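Candidates' forum, Endlow Hall: my walk-through checklist, with comments

Print | E-mail

Posted 8/15/22

A few of you asked for the list I use before a political meeting, so I've typed up the one from Endlow Hall on Ibrahim Street, where the Grosville candidates get to stand up and be rude about each other's rates policy. I've moderated enough of these to have firm views on extension leads. The hall opened in 1907 and has opinions of its own, mostly about plumbing.

Marks are OK, FIX or ASK. The comments are mine and you can argue with them.

OUTSIDE AND ENTRY

1. Footpath clear of corflutes — FIX
Every campaign thinks its sign belongs smack in the middle of the ramp. In February I moved the same one twice and got accused of bias by both sides, so now they all go on the fence or they go in the cupboard.

2. Ramp and handrail — OK
Solid. A bit of moss near the bottom, scrubbed off with a stiff broom.

3. Front doors open fully and stay open — OK
Both leaves, hooked back. Please don't let anyone wedge them with a stack of how-to-vote cards!

4. Step into foyer marked — FIX
The yellow strip is lifting at one end. Tape for the night, proper strip before the next meeting.

FOYER AND SIDE TABLES

5. Tables stable, legs locked — OK
Leaned on each one. I weigh a fair bit so I consider this a reasonable test.

6. Tablecloths clear of the walkway — OK
Nothing trailing where people queue for name tags. I do love a loud cloth at a political do, it cheers up a room full of people who've come to be cross about parking.

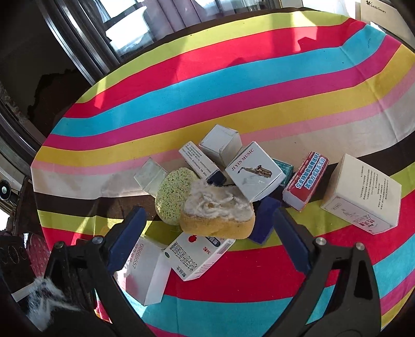
Yellow and green sponges on the striped cloth.

7. Urn on its own power point — FIX
It was sharing a double adaptor with the microphone receiver, which explains the February forum, when the member for somewhere or other lost her sound halfway through a sentence on water restrictions (half the room clapped, very unkind). Urn goes to the kitchen wall. The Prillow speakers get the foyer circuit to themselves.

8. Hot drinks away from the door — ASK
I want the tea at the far end. The hall people like it near the entrance, where they can see the money tin. We'll have it out over e-mail.

MAIN HALL

9. Exits unlocked and unobstructed — FIX
There are 3 exits, and the one behind the stage had a lectern parked across it. I can see why, the lectern's ugly as sin, but it has to go somewhere else. Key for the side door turned stiffly; graphite powder helped.

10. Exit signs lit — OK
All of them. The one over the kitchen buzzes.

11. Aisles — OK
Centre aisle wide enough for a wheelchair and someone walking the other way. Supporters will shuffle the chairs together so they can heckle as a block, so check this again ten minutes before the start. Check it after the break too.

12. Wheelchair spaces — OK
We've set aside 4, spread through the room. I won't have them all up the back again. People want to see the whites of a candidate's eyes.

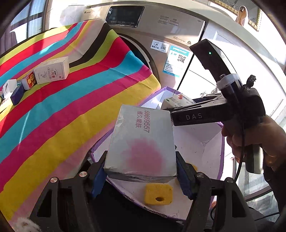
13. Stage steps — FIX
Third tread has a bit of give in it. I'd want a screw through that before anybody in good shoes goes up at speed, and candidates do go up at speed, it's meant to look energetic. If it isn't done in time they can all sit on the floor level with the rest of us, and it would probably be a better debate.

14. Stage edge marked in white — OK
Repainted since my last visit, and a lovely job.

15. Cables taped — FIX
One mic lead runs loose from the wall to the questioner's stand. That stand gets more foot traffic than anything else in the building, especially once somebody says the word "bypass".

16. Seats on stage — OK
We need 7, which is every candidate who's accepted plus me. Identical chairs, please. The year we had one armchair, the fight over it outlasted the campaign.

PEOPLE AND PLAN

17. First aid kit — FIX
Found it, opened it, no saline. Plenty of triangular bandages, enough for a small war.

18. Evacuation point agreed — OK
The car park opposite, by the bins. I read it out before I introduce anyone, and I read it slowly, and if a candidate tries to make a joke over the top of me they lose the time from their opening remarks.

19. Someone on the door with a head count — ASK
Capacity notice is on the wall but it's faded and I couldn't make out the last digit. Need the number from the council before we let people stand along the sides.

20. What to do if it gets heated — OK
House lights up full, mics off, five-minute break, tea. Works better than a gavel, in my experience, and I own a very nice gavel.

Still outstanding: the door strip, that stage tread, the mic lead, the saline and my argument about the tea. I'll go back through with the same sheet on the afternoon of the forum and put the updated marks up in the comments.

Print | E-mail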